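Forty Flavors of Nostalgia: Aarne Kinnunen on the Corner Store Candy Counter

Aarne Kinnunen still remembers what he could get for a dollar at the shop on Trotgate, and he will tell you in order, left to right, the way it sat on the counter.
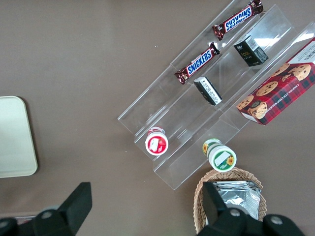

"Licorice first, then the sour stuff, then the chocolate up by the register where Mrs. Kohlhase could keep an eye on it," he says. "She knew exactly what she was doing. By the time you got to the chocolate you'd already spent half your money on licorice, and you had to stand there and put it all back."

Kinnunen grew up two streets from that counter and has spent the past five years writing down how neighborhood stores sold candy, who ran them and what the kids who shopped there remember. The result is a fat binder of interviews that he is slowly turning into a book. We met in his kitchen in Prarneck on a hot morning in August, and he had the kettle on before I got my shoes off.

He started with his own family. His aunt worked afternoons in a grocery in Giltov, and when she retired she gave him a box of order books going back decades. He sat down to flip through them and didn't get up until dinner.

"You can see the whole town in there!" he says. "You can see when the school moved, you can see the summer the pool opened, when all of a sudden she's ordering freezer pops like there's no tomorrow. There's a week when the gum order triples and I still don't know why. I've asked everybody. If anyone reading this knows, please call me."

What he loves most is hearing how much thought went into a very small space. A counter might be no wider than a school desk, and every owner he talked to had strong feelings about it. Some put the penny candy low so little kids could reach. Others kept it high, behind glass, so that you had to ask for each piece by name and say please. One man refused to stock anything blue.

"He said blue wasn't a food," Kinnunen says, laughing. "He held that line for his whole career, and the kids went across the road for blue things and came back to him for everything else. He told me he was fine with that."

Sheldon Lévesque was one of those kids. He is a friend of Kinnunen's from the bowling league and now his partner on the project, and he turned up halfway through our talk with a bag of peaches. Lévesque does most of the driving and, by his own account, most of the eating. He is also the one who got people talking about money, a subject Kinnunen had been too shy to raise.

"I just ask them what they charged and what they paid," Lévesque says. "Shopkeepers love that question. One lady went and got a pencil. She worked it all out for me on the back of an envelope, and she was still mad about what happened to the price of caramels."

The margins were thin, it seems, and candy was often what brought people through the door. A child came in for gum and was sent back an hour later for milk and bread. Several owners ran a tab for families they trusted, and eight of the people in the binder talk about a tab that was never paid and never mentioned again. Kinnunen reads those pages aloud at library talks, and he says the room goes very quiet.

He isn't gloomy about any of it, though. Ask whether the corner store is finished and he shakes his head and gives you directions to one that opened last spring near the bus depot, run by a couple in their twenties.

"They've got a bell on the door – a real one, on a spring," he says. "They let kids pick and mix with tongs. I stood in there like I was nine years old again. I spent way too much."

The book still needs a title and a chapter on winter, when business slowed down and the owners had time to rearrange everything. Kinnunen is looking for more people to interview, especially anyone who stocked shelves as a teenager, and he is happy to come to you. Lévesque asks that you have coffee ready. He'll bring the peaches if they're still in season.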